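Write the reset down, or don't publish the number

Posted 10 February 2024
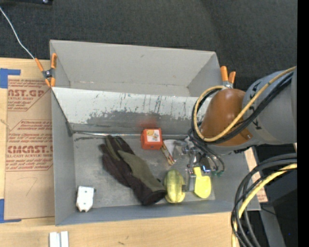
Every picking group I talk to has a success rate. Almost none has a written reset rule. Who puts the objects back, how, from what height, and what happens when something lands in a corner. Ask and you get a shrug.

We had this at Florkwood last March. Got 87 percent on a mixed bin and were very pleased. Then the Stedovcombe people ran the same objects with the same arm and came in roughly 20 points lower. Same code. The diffrence was hands – our operator placed things nicely, gaps between them, theirs tipped the lot out of a tub.

So, a rule. Short one. Tip, don't place. No touching after the tip. An object stuck in a corner stays in the corner and counts as a miss if the arm can't get it. Soft stuff like gloves gets dropped, never laid flat. Bins clamped before every session, and if a clamp slips you bin the run, all of it, even the good picks.

Karras wants a full standard with 3 annexes and a form. Fine, maybe later. Skatodstead has a one-page sheet taped up by the bench and people read it, wich is more than I can say for any annex I ever worked on.

Worn surfaces too. Log them. A scratched floor grips differently from a new one and swapping bins mid-study should be a reportable change. Right now it's a thing you find out over coffee.

One page. Print it. Date it when you change it.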